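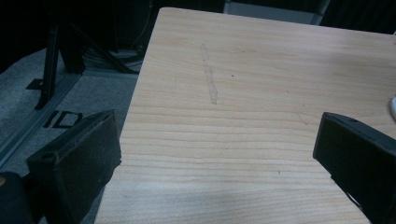
Viltetti 備品管理室

木製天板の擦れ跡・汚れの点検と手入れの手順

2009年4月2日改訂

適用範囲

本手順は、Flerkik館内の会議室、作業室および閲覧室に備え付けられた、明るい色の木製天板を持つ机の日常の手入れと、天板に付いた軽度の跡の処置について定めるものです。各室の使用責任者および清掃担当者は、作業の前に本手順を一読してください。

塗装の剥がれ、天板の割れ、反り、脚部のがたつきは本手順の対象外です。これらを認めた場合は処置を行わず、様式905「備品修繕依頼票」により備品管理室へ届け出てください。濃色の天板、化粧板の天板および革張りの天板についても、別に定める手順によります。

用意するもの

・柔らかい綿の布(乾拭き用、水拭き用、仕上げ用に分けておく)
・ぬるま湯を入れた小さな容器
・木部用中性洗剤 Gresero
・木部用保護ワックス Aranda
・白色の消しゴム
・毛先の柔らかい刷毛
・懐中電灯または手元灯
・記録票と鉛筆

布は、色落ちのない白または生成りのものを使用します。縫い目の厚い布、ボタンやファスナーの付いた古着を裁断したものは使用しないでください。研磨剤入りの洗剤、メラミン素材のスポンジ、シンナー、除光液およびアルコール濃度の高い除菌剤は、館内の木製天板には一切使用できません。Gresero と Aranda は備品管理室の窓口で受け取り、使用後は同じ窓口に返却します。

天板の状態を確かめる

作業の前に、天板の上の物をすべて別の場所に移します。書類や小物の置き場所が決まっている机では、配置を控えておくと復旧が容易です。

最初に刷毛で表面の埃を払います。木目に沿って、机の奥から手前へ向かって動かしてください。砂粒や金属の細かい屑が残っていると、その後の拭き取りで新たな擦り傷を作るおそれがあります。床がカーペットの部屋では、払った埃が床に落ちますので、床の清掃は天板の作業が済んだ後に行います。

埃を払い終えたら、天板を見る位置を変えながら状態を確かめます。淡い色の木部では、跡が木目の濃い部分に紛れて見落とされることがあります。冒頭の写真の天板にも、波打つ細かい木目に重なって、灰色がかった細長い跡が薄く見られます。その右脇と、天板のやや下の方には、ごく小さな暗い色の点があります。淡い跡や小さな点は正面から見ただけでは判別しにくいため、斜めからの確認を必ず行ってください。

光の当たり方にも注意が必要です。窓からの光や白色の照明が強く当たる部分では、木目が平坦に見え、跡も薄く見えます。室内灯を点けた状態で一通り確認した後、手元灯を天板とほぼ同じ高さに置き、光を横から当ててもう一度確認します。光沢の強い部分と鈍い部分の境目が見えるときは、その範囲も記録してください。

見つけた跡は、指の腹で軽く触れて種類を見分けます。爪は立てないでください。

触れても段差がなく、色だけが異なるもの
付着した汚れ、または表面の擦れ跡と考えられます。本手順の「擦れ跡の処置」に進みます。

わずかに盛り上がりがあるもの
糊、樹脂、飲食物などの付着物と考えられます。「点状の付着物の処置」に進みます。

くぼみや引っかかりがあるもの
塗膜または木部に達した傷の可能性があります。処置は行わず、位置を記録して届け出てください。

白く曇ったように見えるもの
湿気や熱による塗膜の変化が疑われます。乾拭きのみを行い、消えないときは届け出てください。

日常の拭き掃除

跡の有無にかかわらず、はじめに天板全体の拭き掃除を行います。汚れの多くはこの段階で取れます。

乾いた綿の布を手のひらの大きさに畳み、木目に沿って端から端まで拭きます。布の面が汚れたら畳み直し、常にきれいな面を当ててください。円を描くように拭くことは避けます。

次に、別の布をぬるま湯に浸し、水滴が落ちなくなるまで固く絞ります。乾拭きと同じ向きに拭き進め、同じ箇所を繰り返しこすらないようにします。天板の縁と角は手の脂が残りやすい箇所ですので、布を縁に沿わせて拭いてください。配線用の穴や継ぎ目がある机では、水分が中に入らないよう、その周囲は布を指先に巻いて拭きます。

水拭きの後は、時間を置かずに乾いた布で水分を拭き取ります。自然乾燥に任せることは認めていません。

擦れ跡の処置

拭き掃除の後も灰色または黒色の筋が残る場合は、次の手順で処置します。

手順の一 目立たない箇所で試す

天板の裏面に近い縁など、通常の使用で目に触れない箇所を選びます。Gresero を水で薄めた液を布の端に少量付け、軽く拭いて3分待ちます。薄め方は容器の表示に従ってください。色の変化、艶の低下、布への着色が認められたときは、その天板には洗剤を使用せず、乾拭きまでで作業を終えて届け出ます。

手順の二 消しゴムで軽くこする

天板が完全に乾いていることを確認し、白色の消しゴムの角を丸めてから、跡の端に当てます。力を入れず、木目の方向に短く動かします。跡が薄くなるようであれば、少しずつ位置をずらしながら全体に進めます。消しかすは手で払わず、刷毛で集めて取り除いてください。

跡が木目と交わる向きに付いている場合も、動かす方向は木目に合わせます。跡の向きに沿ってこすると、その部分だけに帯状の艶が出て、元の跡より目立つ結果となることがあります。

手順の三 洗剤で拭く

消しゴムで変化が見られないときは、薄めた Gresero を布に含ませ、固く絞って跡の上を木目に沿って拭きます。洗剤を天板に直接垂らしたり、吹き付けたりしないでください。一度拭くごとに乾いた布で押さえ、跡の状態を確かめます。拭く回数は同じ箇所につき3回を限度とします。

限度まで拭いても跡が残る場合は、塗膜そのものが擦れている可能性があります。それ以上の処置は行わず、記録票に記入してください。淡い跡が残っていても、机の使用に支障はありません。

手順の四 洗剤分を取り除く

きれいなぬるま湯で固く絞った布により、洗剤を使った範囲より広めに拭き、続けて乾拭きをします。布に泡やぬめりが残らなくなるまで、布をすすぎながら行います。

点状の付着物の処置

小さな暗い色の点は、付着した汚れのほか、木の節や木目の一部であることもあります。木に由来するものは処置の対象になりませんので、次の方法で先に見分けてください。

固く絞った布を点の上に軽く置き、しばらくしてから外します。布に色が移る、または点の縁が崩れるようであれば付着物です。変化がなく、触れても段差がない点は、そのまま残します。削り取ろうとしてはいけません。

付着物と分かった場合は、湿らせた布を再び当てて柔らかくし、布越しに指の腹で外側から中心に向けて拭き取ります。取れにくいときは、薄めた Gresero を布の角に含ませて同じ動作を行います。金属製のへら、カッターの刃、定規の角などは使用しないでください。粘着テープの糊が残っている場合に限り、消しゴムを併用できます。

インクや油性ペンによる点は、水分を与えると周囲に広がることがあります。筆記具によるものと推定されるときは、乾いた布で軽く押さえるにとどめ、備品管理室の指示を受けてください。

保護ワックスの塗布

Aranda の塗布は、洗剤を使用した天板、および10月の定期手入れの対象となる天板に対して行います。日常の拭き掃除のたびに塗布する必要はありません。

塗布の前に、天板が乾いていることを手の甲で確かめます。冷たく感じる箇所がある場合は水分が残っていることがありますので、室内の換気を行って待ってください。

仕上げ用の布に Aranda を少量取り、布を揉んで全体になじませます。天板の奥の端から木目に沿って薄く塗り広げ、隣の列とわずかに重なるように進めます。擦れ跡の処置をした部分だけに厚く塗ると、乾いた後に色の差が生じます。必ず天板の全面に同じ厚さで塗ってください。

塗り終えたら、容器の表示にある時間まで乾燥させた後、別の乾いた布で磨きます。磨きの途中で布の滑りが重くなったときは、布の面を替えます。横から光を当て、塗りむらや布の繊維が残っていないかを確かめて作業を終えます。

塗布した天板は、4時間を経過するまで物を載せないでください。この間は机の上に「手入れ中」の札を置き、入室者に分かるようにします。貸出の予約が入っている部屋では、塗布の日程を事前に受付と調整しておく必要があります。

床への配慮

カーペット敷きの部屋では、洗剤やワックスの滴が床に落ちると染みになることがあります。作業する側の床には、机の縁より広めに養生布を敷いてください。灰色などの濃淡が混じったカーペットは滴の跡が見えにくいため、作業後に養生布の周囲を手で触れて、湿った箇所がないかを確認します。滴が落ちた場合は、乾いた布で上から押さえて吸い取り、こすらないようにします。

机を移動する必要があるときは、必ず持ち上げて運びます。引きずると脚の先がカーペットの毛を傷めるほか、脚の接合部に無理がかかります。

再発を防ぐための使用上の注意

各室の使用責任者は、次の事項を利用者に周知してください。

・底のざらついた器具、金属製の台、角のある硬い物を載せるときは、下に敷物を敷くこと。
・物を動かすときは、天板の上を滑らせず、持ち上げて移すこと。
・黒色のゴム足が付いた機器を長期間同じ場所に置かないこと。
・飲み物の容器には受け皿またはコースターを使用すること。
・天板の上で直接カッターを使用しないこと。
・粘着テープを天板に貼らないこと。一時的な目印には、糊残りの少ない紙製のものを縁に限って使用できます。

敷物はフェルトまたは厚手の布のものを推奨します。塩化ビニル製の透明なシートは、長く敷いたままにすると塗膜に密着することがありますので、使用しないときは外しておいてください。

記録と届出

作業を終えたら、記録票に部屋の名称、机の管理番号、跡の位置と向き、行った処置および処置後の状態を記入します。位置は、机の正面に座った人から見た左右と奥行きで表します。跡の長さは目測でかまいませんが、同じ跡を次回の点検で見分けられるよう、略図を添えてください。

処置を行わなかった跡についても、必ず記入します。前回の記録と比べて跡が広がっているとき、または色が濃くなっているときは、様式905を併せて提出してください。様式は備品管理室の窓口および各階の受付に備えてあります。

使用した布は、洗剤とワックスの別に分けて回収袋に入れます。ワックスの付いた布は丸めず、広げた状態で風通しのよい場所で乾かしてから回収に出してください。

本手順に定めのない材質の天板、または処置の可否の判断がつかない跡については、作業を中止し、Viltetti 備品管理室まで問い合わせてください。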